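A visit to the manipulation lab at Palum

In May our evening class in maintenance was invited to see the robot cells at Palum. I am a fitter by trade and I have worked most of my life with conveyors and packing machines, so I went with two questions in my notebook: who looks after the thing, and what breaks first. English is my third language, so I ask the reader to forgive me if some words are not the ones an engineer would choose.

Palum is in the old part of the industrial estate, behind the Lelix warehouse. The bus stops at the gate, but you must walk around the whole building to find the door. We signed the book, got safety glasses and were taken upstairs at half past nine. It was a Monday, and we were told that Monday is the day for checking the cells, so we were lucky to see the part of the work that interests me most.

There are several cells on the floor, but our group stayed the whole morning at one of them. They call it Plolten, after the name of the software that runs it, which was written in the house. Plolten is one arm on a heavy steel base, a table in front, a cloth over the table, and a two-finger gripper with a small camera near the wrist. A person moves the arm by a pair of handles on the other side, and the computer keeps the pictures and the movements together. Later the arm should do the same job alone. Our guide did not spend much time on this last part and I was glad, for I had come to see the machine.

The check begins with the base. Four bolts hold it to the floor plate, and each of them has a line of white paint going across the head and onto the plate. If the line is broken, the bolt has turned. We do the same on our gearboxes at work, and it was nice to find an old habit in such a new place. After the bolts comes the cable. It goes up the arm in a soft sleeve and is fixed with straps at the joints, and the technician moves every joint slowly to its end while she holds the sleeve with her other hand. She feels for a place where it pulls. In the first year they lost two camera cables at the same spot, just after the last joint, where the strap was too tight. Now the strap there is left loose enough to put one finger under it.

Then come the fingers of the gripper. They are black and quite wide at the bottom and narrow at the tip, and the shape was drawn at Palum after they tried the flat ones that came with the gripper. A flat finger is strong but it hides the object from the camera. A curved one leaves more to see. The fingers are changed as a pair, never one alone, and the pair on the arm that morning had done 1,737 grasps by the counter. I asked what the limit is. They have no fixed limit. They close the fingers slowly on a strip of paper, pull it, and look at the mark. If the paper slides out on one side the pair goes in the box.

After the fingers were fitted, the camera view was put up on the big screen for us, and the technician closed the gripper almost completely. She looks first at the gap between the two tips. It should stand upright in the view and be the same width all the way, and the tips should come to the same height. If one tip is higher, she loosens that finger and seats it again.

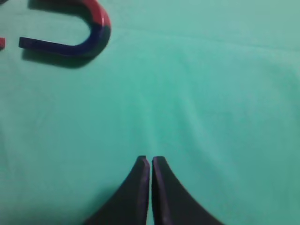 View from the wrist camera with the gripper nearly closed. One tip sits a little higher than the other. The horseshoe magnet is at the upper left.

The magnet belongs to the set of objects for that week, and I must say a word about it, as it gave us the best discussion of the morning. Someone in our group asked if a magnet is not a bad idea near motors and sensors. The answer was that it is a weak one, of the school kind, and that they measured first. It made no difference to the arm. What they did find was that a magnet collects dirt. Small steel filings from the workshop downstairs come up on people's shoes, reach the cloth, and sit on the ends of the magnet like a beard. From there they go to the fingers and scratch them. So all magnets are wiped with sticky tape before they are put on the table, and the tape is thrown in a closed bin.

The cloth has its own rules. It is a pale green one, and it is not ironed, as they want folds in it. The arm must learn that a table is not always flat. But a fold can lift an object a few millimetres, and then the closed fingers can push into the cloth and drag everything with them. For this reason there is a lower stop in the software, and it is checked with a steel block of 27 mm. The arm comes down over the block and must halt before it touches. We watched this twice. The first time it halted well. The second time it came down a bit closer, and the technician wrote this in the log and repeated the test with the arm warm.

The log was for me the most useful thing in the building. It is a paper book, hung on a string at the side of the base. It was bought by Shojaei, the small firm that put in the floor plates and still comes when something mechanical is wrong. Every line has the time, the joint or part, what was found and what was done. I read a few pages while the others had coffee. "Screw on camera bracket, quarter turn." "Noise in joint four, gone after warming." "Noise in joint four again." The last one was followed by a visit from Shojaei and a new seal.

Our guide said a full check takes about 225 minutes if nothing is wrong, and I believe it. We saw perhaps half. The part we missed was the calibration of the camera, done after lunch when the sun is no longer on that side of the building. They have blinds, but the blinds leak light at the edges, and a shadow on the cloth that moves during the work makes the pictures harder to compare.

A few practical notes for colleagues who would like to go. Groups should be small, since there is only room for six or seven people behind the yellow line. Take shoes with a clean sole and use the brush mat at the stairs (now you know why). The coffee is free, the canteen closes at two. Photos are allowed of the cell but not of the handles, which are still being changed. Ask to see the box of old fingers. Each pair is tied with a wire and has a label with the number of grasps and the reason it was taken off, and I could have stayed with that box until the evening. I have already made a copy of the idea at work, for the guide rollers of our second line.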